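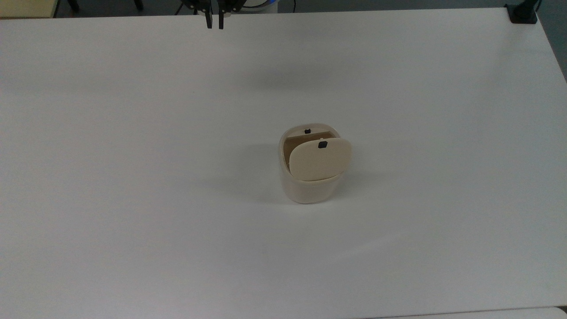
Photo: Mawuli Abubakari

Small Kitchens & Tiny Spaces > General > Countertop compost bins, worth it in summer?

pellgrove
27/07/2023
OK so I need opinions before I spend money. We moved into a second floor apartment in March and the building just joined the city food scrap pickup. Great! Except the pickup is once a week and my kitchen gets hot by noon, and I mean hot. For two weeks I've been using an old yogurt tub with a plate on top and last night I lifted the plate and a cloud of fruit flies came out at me. I screamed. My husband laughed. He is no longer in charge of bananas.

So do I buy a real compost pail with the charcoal filter and all that, or is there a cheaper way? I have maybe two feet of free counter next to the stove and I'm not giving up much of it.

mrs_dunlap_55
Freezer. Seriously, just freeze it. I keep a paper bag on the door shelf and everything goes in there, peels, coffee grounds, the slimy end of the lettuce. On pickup day I walk it down frozen solid. I haven't seen a fly in my kitchen in years and I spent nothing.

tobyrakes
Freezer people always say this like everybody has freezer space. Mine is the size of a shoebox and it's full of dumplings. I'm not evicting dumplings for onion skins.

I have the Hellirik pail with the carbon filter in the lid. It's fine? The filter helps with the smell for maybe a month and then you're supposed to buy new ones, and they come in a pack of 9 that cost almost as much as the pail did. After the second pack I quit and started lining the bottom with torn up egg carton. Works just as well for me.

pellgrove
Egg carton, huh. I do have a lot of egg cartons. Do you still get liquid at the bottom?

tobyrakes
A little. The cardboard soaks up most of it. Watermelon week is its own problem.

Quillback
Going to disagree with the whole idea of a big pail. Get the smallest thing you can stand and empty it every night. Flies need time, so don't give them any. We had a huge stainless one from Medeiros and all it did was let us be lazy, it could go eight days before it was full and by then — well, you met the cloud. Switched to a little plastic tub and I've been happy ever since. It goes in the dishwasher too.

mrs_dunlap_55
Empty it every night into what, though? She's on the second floor with weekly pickup. It has to sit someplace.

Quillback
Most buildings in the program have the locking bins outside, you can drop stuff any day. Pellgrove, ask your manager. Ours has 133 units and two of those bins by the garage, and half my neighbors didn't know they were there.

pellgrove
Oh no. I think I've been walking past it. There's a green thing by the mailboxes with a latch and I assumed it was for road salt.

hazelnutt
Ha, that's the one! You need a code to open it, it should've been in your welcome letter.

For the flies you already have: small glass, apple cider vinegar, one drop of dish soap. Put it by the sink and leave it overnight. And pour boiling water down the drain, they breed in there and people blame the compost for it. My sister swears by the Vuluvmont sticky things that go in a plant pot but I got my sleeve stuck to one and I hold grudges.

tobyrakes
Seconding vinegar. Wine works too if you've got a bad bottle open.

pellgrove
We always have a bad bottle open. Found the letter, it was under the takeout menus, code and all. I'm going to try the small tub plus egg carton and walk it down after dinner. Will report back on the watermelon.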